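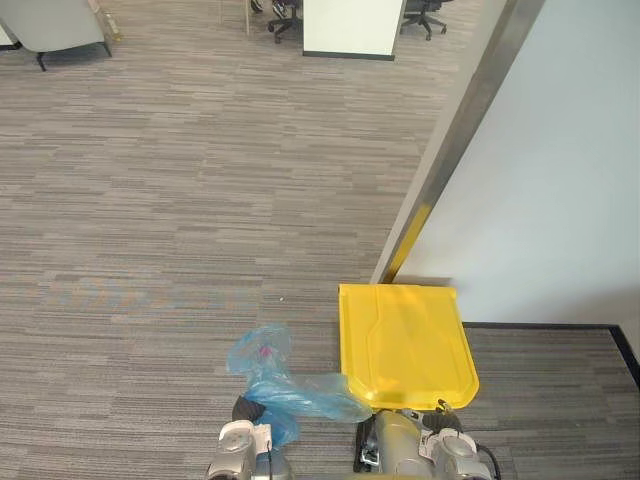 Figure 7.1 Translucent blue bag and yellow lid with a molded bottle-shaped panel, on gray carpet tile.

Library > Building Services > Office Cleaning > Chapter 7

Chapter 7. Bags, Lids and Bins in Carpeted Offices

Vlasta Obradović
November 21, 2018

7.1 Scope

This chapter covers the handling of bagged waste in offices with carpet tile floors. Hard floors are treated in Chapter 2. The methods apply to free-standing bins with a removable lid and a single plastic bag. Bins with a fixed flap, such as the Zundine wall unit, need a different sequence and are left out.

7.2 Terms

A bag is the thin plastic liner that holds the waste. The collar is the part of the bag folded over the rim of the bin. The lid is the rigid cover, including any raised rim. A panel is a shape molded into the lid to show what the bin accepts. A lid with a panel must go back on the bin it came from, or the next user will sort by the wrong sign.

7.3 Working position

Bin work is done on the open floor, clear of doorways. The lid comes off first and is laid flat, with the panel facing up. The bag is then gathered at the collar and lifted straight up. Dragging a full bag over carpet tile wears the plastic along the bottom seam and can open it.

Translucent bags allow a first check of the contents before tying. Small items of a strong color usually show through a single layer. Where the plastic is folded on itself they may not, and the bag should be pulled smooth before it is judged. Opaque bags are checked from the top only.

The Zoltville trial in August followed 133 bag changes in one building. Bags tied before lifting split less often than bags tied on the floor. Vukčević's tables, given in section 7.6, separate the results by bag thickness. The Zornberg method, which uses two bags, is discussed in the same section.

7.4 Carpet after bin work

Light debris stays on top of the pile and is picked up by hand or with a dry vacuum. Patterned tile hides small specks, so the floor is checked from a low angle and toward the light.
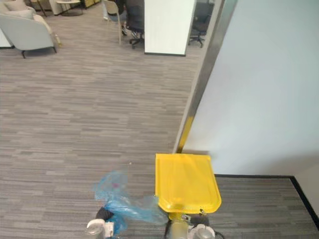 What should be done with a lid that no longer sits level on its bin?

Take the lid out of service and leave the bin open until a matching lid is fitted. A lid that rocks will slide off when the bin is moved.

7.5 Storage of empty bags

Empty bags are stored flat, in packs of 100, away from heaters.

Comments

dkowal: Section 7.3 says panel up. Our old edition had panel down. Which one holds?

Marit: Panel up since the revision. Check the errata for the figure in 7.6 too, the axis is wrong.

tberg_2: Could use more on fixed flaps.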